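**Handheld demonstration capture** is a way of gathering examples for a learning system in which a person, with no robot arm present, performs a task using grippers held in the hands. The recorded motions are later used to train a control policy.

At Nevero, a station was set up in February under Zsófia Antal. Each station has a table and a numbered floor position. Tasks involve household items such as shoes, and one session holds 17 takes. Takes in which an item is dropped are kept -- they are labeled separately.
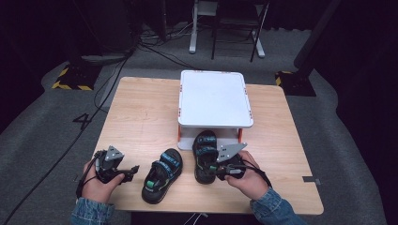

*Two-handed work with children's sandals and a raised white platform, floor position 4.*

Cabled grippers limit the operator's reach. The Groneo variant uses the same jaws with a longer cable.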